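Hand-held gripper drops round fruit when I close it slowly

Asked 2 December 2023

I am building a pair of hand-held grippers at home, with black linkage fingers and upright jaw pads.

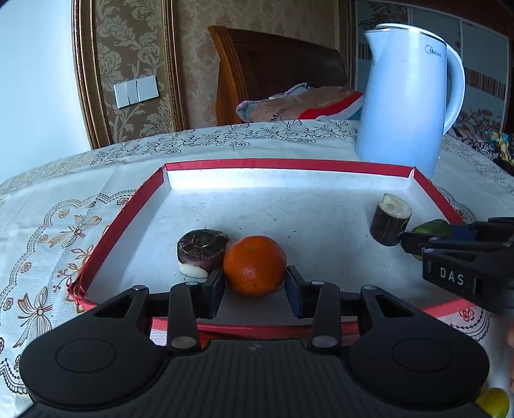

The problem comes only with round things. An orange stays well between the pads if I squeeze fast, but when I close slowly it turns and slips out to the front. I made 30 tries with the same orange and lost it in more than half. With a short piece of log I have no such trouble. Should I change the pads or the linkage?

Answer 1
Put rubber on it. Worked for me.

Answer 2
Please check first if the pads stay parallel during the whole closing. On my Tindine build they opened a little at the tips, so every ball was pushed forward. Loosen the pivot pins, close on a flat block of 30 mm and look at the gap against a light. If you see a wedge, the two links of one finger are not the same length. Mine were 100 and 98 mm, and I had to print one again. After this I glued thin foam on the pads, but foam alone did not help before.

Comment from the asker: I measured and I have also a wedge, on the left finger only. I will print the link again in January.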